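Last updated Feb 17, 2021

4.2 Comparing the two finger sets

We had two finger sets to choose between for the hand-held grippers, the Rodora pads (flat, stiff) and the Omano pads (softer, slightly curved). Same body, same cable, same jaw travel. Only the fingers change. Swap takes a few minutes per hand if the screws behave.

Test objects were picked to be annoying: thin wire, small flat things, anything that turns when you touch it. Blocks and cups were dropped early, both sets handled them and we learned nothing. Lena Jakubowski ran the sessions at the Fostdale lab, Wenche Torvik did the labeling. Labeler did not know which pads were on, except in wrist views where you can plainly see it.

After throwing out takes with sync errors we kept 786 with the Rodora pads and 415 with the Omano. Unbalanced, yes. The Omano pads arrived in December and we ran out of time. Success rates below are per set, so the imbalance mostly affects the error bars.

Results, short version. On thin wire the flat pads did better, mainly because the curved ones let the wire roll toward the tip. On small flat objects no clear difference. Slips during a two-handed hold were more common with the curved pads but the labels for "slip" are noisy – the first 80 takes were labeled before we agreed on a definition, and we relabled only those. A stricter pass over everything would be better.

Operator comfort is a separate issue. Cable drag came up in the notes more often than anything about the pads. We tried routing along the forearm, which helps when the arm is low and gets worse on high reaches. Björklund style strain relief is on the list, not tested.

The wrist camera looks out between the fingers, so wide pads cost view. Both sets take up the lower corners of the image. The shadow between the fingers is a bigger problem then we expected: on pale surfaces it moves with the hand and the tracker sometimes locks onto it. Masking the fingers does not fix this. We are now training on nearly 2,000 extra crops with shadows on plain wood, results not in yet.

Head view and wrist view from one session are in Figure 4.

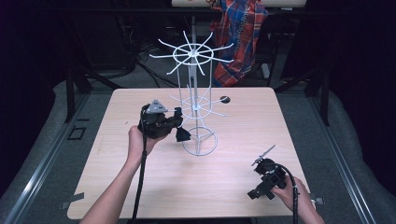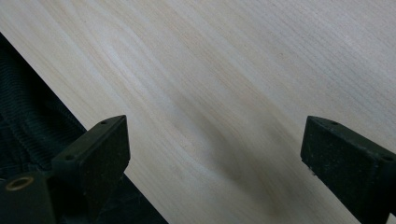
Figure 4. First: head view, both grippers at the table with the wire rack. Second: wrist view, fingers over pale wood, shadow in the gap.

Contact: Lena Jakubowski, Fostdale | © 2021 the authors | Back to top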